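Sial gripper slip fault: frequently asked questions
Last update: 10/29/26, Mohsin Bukhari

This page is for everyone who runs the kitchen tasks in the Hevuvari simulator and has met the slip fault. Please read it before you send a new report.

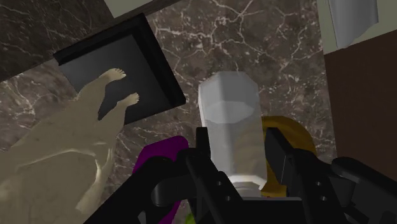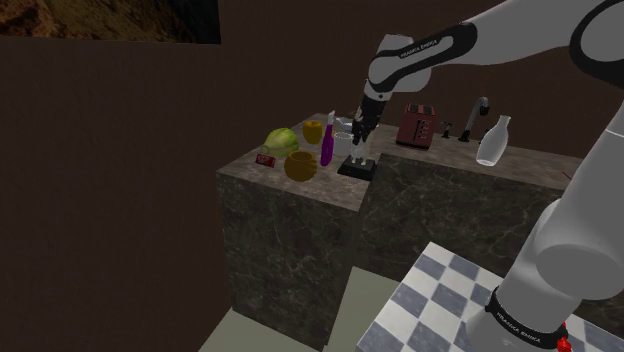
Both views are from the simulated kitchen counter; the first is close to the gripper, the second shows the arm from the side.

What is the slip fault?
The controller reports "object held" when the fingers have closed, but the object stays on the counter or falls during the lift. The arm then continues the task with nothing in the gripper. In our test set of 960 runs we found it 36 times.

Which objects are affected?
Mostly the translucent ones, such as bottles. Fruit and solid-colored pots were much less of a problem.

What is the cause?
We found two. The contact check in Sial accepted a touch from one finger as a full grasp. Also, the friction value for faceted surfaces was lost when the object files were converted by Baston.

Why did the arm not stop?
The stop rule looked only at joint force. An empty gripper makes no extra force, so the rule saw no problem. This was our mistake.

Can it happen on a real arm?
Yes, the same controller code is used at Pistholm. Please do not run the old version there — a glass bottle that drops near a person is a safety matter.

What must I do now?
Install version 10 of the controller and convert your object files again. Version 9 has only the first correction.

Do I need to repeat my old runs?
Only if they include a lift. Reaching tasks are not affected.

When will the stop rule be changed?
We plan it for November. Until then, check finger width after every lift.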